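About Praltel

By Elīna Laur, 2018-04-24

Praltel investigates faults in small robot arms and the cells they work in. We are called when an arm has dropped something, stopped without a logged cause, or moved when it should have stayed still. We do not sell arms, grippers or controllers, and we take no commission from firms that do.

The company was set up after a fault of our own. At the time we were a four-person integration team working under the name Jistia, building two-arm cells for packing and sorting. One of those cells, known internally as Paju, was on a soak test when the left arm lost its position reference and restarted its routine from the wrong point. It swung across the shared area and struck the other arm at the wrist. The guard was closed and there were no injuries. Both wrists were scrapped.

The first report blamed the software, and it was wrong. Bujar Stoyanova, then our test engineer, took the cell apart again and found that an encoder cable had been rubbing against a bracket for most of its life. The outer sheath had worn through and one conductor broke contact only when the arm was near full reach. The fault lasted 9 milliseconds at a time. The controller treated it as a brief loss of signal, cleared it and carried on with a stale value. Two things had failed: the cable, and the rule that let the controller clear the fault without a person present.

We published the second report alongside the first. Three customers asked us to look at their own cells within the month, and by July the fault work had replaced the integration work.

What we do now

Most jobs begin with a log file and a set of photographs. If the cause can't be settled from those, we visit, or we rebuild the task on one of our own benches and run it until the fault shows itself or the cycle limit is reached. The usual limit is 3,200 cycles. It may be raised if the customer's records suggest a rarer fault.

Each report states the observed fault, the conditions under which it was repeated, and any condition we tried and could not repeat. Where we do not find a cause, the report says so in the first paragraph. Roughly 25 reports have been closed in that state, and they stay on file in case a later job explains them.

Cable routing remains the most common physical cause we see. Next are grippers that hold their last command after a power dip, and mounting plates that have worked loose — often after the bench has been moved and the bolts were not checked again.

Our bench work uses ordinary objects, with mugs chosen often for hanging and lifting tasks. A mug handle leaves little room for position error, and a miss is plain to see.

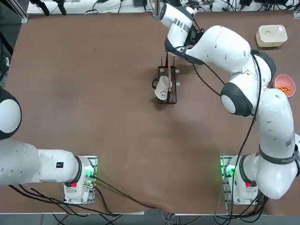 Should an arm be restarted after an unexplained stop?

Leave it stopped until the log has been saved and the cables and mountings have been checked by hand. A restart on many controllers overwrites the short-term record, and the few seconds before the stop are the part we need.

Who we are

Elīna Laur runs the company and signs the reports. Bujar Stoyanova is in charge of the test benches and has the final say on whether a fault counts as repeated. Mechanical parts are measured for us by Gudetti, an outside workshop, so that wear figures come from people with no view on the cause.

Contact: use the fault enquiry form or write to the Praltel office | © Praltel 2018 | Back to top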